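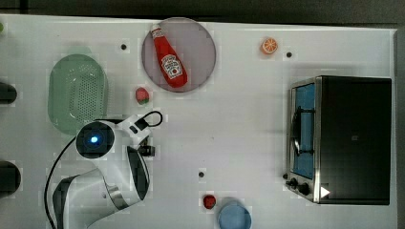

Ticket 2171 – Valetti play food, banana peel won't stay shut
Thursday, by the Kakbridge play kitchen desk
Last updated: Thursday, 4:15 pm

Kakbridge reports that the peel on the toy banana springs open when it is put down. They want the whole set replaced. Status: open.

9:40 am. Asked Hakala (the supplier) for a comment. Their answer is that the peel "needs time to settle." I have my doubts. The set has been in use since November, and I don't know how much more settling a banana needs.

11:05 am. Hakala now suggests a dirty tabletop is to blame. Kakbridge wiped the table and tried again, same result. I never saw what the table had to do with it.

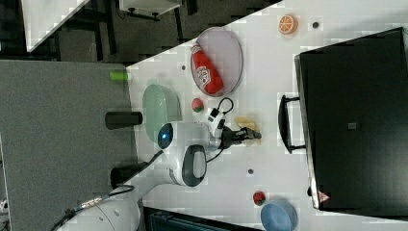
Photo: Kakbridge play kitchen desk

1:30 pm. Kakbridge also asked if the strawberries should go back. No fault has been reported on them, so I don't see why. Same for the orange slice. Left off the claim.

2:50 pm. Hakala's third theory is a counterfeit, and they want to see a sticker before they'll send a part.

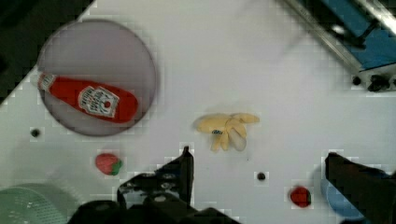 Replacing one piece should not take this long. Grevgate had a peel swapped in 2 days, and I've quoted that back to Hakala. As for the counterfeit idea, the banana has a small blue sticker on it, so they can stop asking whether there is one. Whether it's the right sticker is for them to say – I can't read it. The flaps are spread wide too, if they still want to call that settled.

4:15 pm. Asked for one banana, no full set. Waiting on Hakala.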